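Brirkel Two-Arm Cell Planner

Venero Equipment > Planning tools > Brirkel
Page updated 2026-05-14

Brirkel is a simulation licence for people who are thinking about buying a two-arm cell and want to know what they are paying for before the order goes in. You load your arms, grippers, table and parts, run the handling work on screen, and come away with a list of equipment that suits the job.

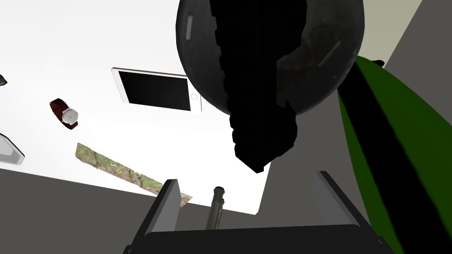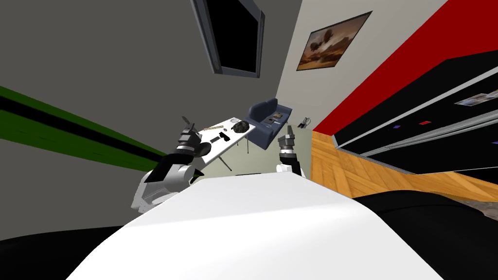
Simulated tabletop handling, two views.

What the licence covers

The base licence is for one site and up to 3 seats. It includes the planner, the part library, the room library and the report writer. The part library holds 948 items, mostly household and office goods, with a smaller set of workshop pieces. You can bring in your own models as long as they are closed meshes. Open meshes will load, but the grip results can't be relied on and the report will flag them.

The room library is there so you can check reach and clearance in a space with furniture in it. Many buyers skip this step and then find the bench has to move once the arms are bolted down. Measure your own room and change the library room to match - wall positions, table height and anything that can't be shifted.

Choosing grippers

Most first-time buyers spend too much on the arm and not enough on the gripper. If your parts are slim and stand upright, a two-finger gripper will usually do. If they are flat and sit flush on the table, allow for a fingertip change or a second tool. Brirkel lets you swap grippers between runs without rebuilding the cell, so try the cheaper one first.

Large, smooth and round parts are harder. Check the opening width against your widest part and leave a margin for the finger pads.

Planning runs

We suggest 80 runs per part type for a first look and 1000 for a figure you would put in front of a finance manager. Start positions are changed between runs. You can lock them if your parts always arrive in the same place, but be careful with this. A locked layout gives a better number than most shop floors will.

Camera placement is set in the same screen. You can use a wrist view, a body view or both. Extra cameras add to the cost of the finished cell, along with mounts, cabling and a bigger computer, so run the job with one view before you price two.

Budget lines people leave out

Electrical work and floor fixing
Guarding or area scanners, depending on your risk assessment
Spare finger pads
Freight and unpacking
Staff time for set-up, which is nearly always longer than planned
Yearly software renewal

The report writer has a line for each of these. Leave a line at zero if it doesn't apply, but don't delete it - the totals page looks for all of them.

Computer requirements

A desktop with a recent graphics card is enough. Laptops work for viewing and editing but are slow on long batches. Brirkel doesn't need an internet connection after the licence has been activated.

Works with

Xavier arm controllers, current series. Programs export directly.
Fulach grippers, electric models only. The air-driven models can be shown in the planner but their closing speed isn't modelled.
Other makes can be added by hand from the maker's data sheet. Allow a day for each arm.

What it won't tell you

Simulated results are a guide for buying. They don't replace a trial with real parts, and they don't count as a safety assessment. Soft goods such as cloth and bags aren't supported in this version. Support for bags is planned for the November release.

Ordering

Licences are sold by the year. Training is quoted separately and can be done at your site or ours. If you go on to buy a complete cell from Venero, the first year's licence fee comes off the price. Ask for a written quote and include your part list, table size and power supply with the request.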